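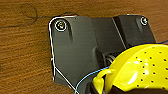 Wrist camera notes, second week

The base of the arm is showing up in far too much of my training data, and I spent most of Wednesday deciding what to do with it.

Background for anyone who skipped the last post. I am collecting demonstrations for a small imitation policy on a tabletop arm. I drive it by hand through a leader arm, the software records joint positions and the wrist camera, and each attempt becomes one episode. The task is picking up kitchen items and putting them down at a marked spot. The collection so far stands at 1791 episodes, stored on a machine named Bakke and indexed with a script I call Faneo, which does little more than read the logs and write a table.

The yellow colander is the item I use most. Its handle gives the fingers something to close on, and the color is easy to find when I scrub through footage. It also lets me grasp close to the base, where the arm has to fold back on itself. Those near grasps are the ones the first policy got wrong. It would start the fold, slow down, and hover.

I pulled 70 of the near-base episodes and watched them at half speed. In most of them the wrist view holds a lot of black plastic and very little else. The base has two screws that catch the light, and from some angles they are the strongest features the camera has. A network will use whatever separates one frame from the next, and the screws are a decent position reference as long as the arm is bolted where it was. Move the base and that reference is wrong.
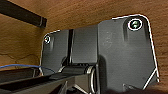
Wrist view with the arm folded back. Wood, mounting hardware, one finger at lower left, blue wire at the left.

Frames of that kind carry no information about the object. They do carry information about the arm, but the joint encoders already report that with less noise.

I considered three fixes.

Cropping. Simple, but the base moves through the view as the wrist turns, so any crop that removes it also removes the fingers in other poses. Rejected.

Masking. The geometry is known, so the base can be projected into the camera and painted over. I tried this on 6 episodes. It works until the camera calibration drifts, after which the mask leaves a rim of real plastic along one side. The network can learn a rim as easily as a screw.

Varying the setup. Unbolt the arm, shift it, record a block of episodes, repeat. Slow, and it means calibrating again each time, but the data then contains the variation I want the policy to ignore.

Branwen Griffiths suggested by email that I add a fixed overhead camera and drop the wrist view for the approach phase. I may do that later. It changes the input format, and everything already recorded would need a blank second channel.

For now I am varying the setup. The plan for April is three base positions, with the same object list in each. Episodes get a new field for base position, entered before recording starts. I also changed the episode notes so that a pause of mine gets logged separately from a failed grasp. The first batch lumped them together, and a policy trained on my pauses will pause.

The cables need attention too. They shift whenever I move the arm, so their layout is partly a timestamp. I will tape them down in the first position and leave them free in the others, then compare validation loss between the groups.

Faneo needs a patch to read the new field. Until that is in, the table lists every base position as zero.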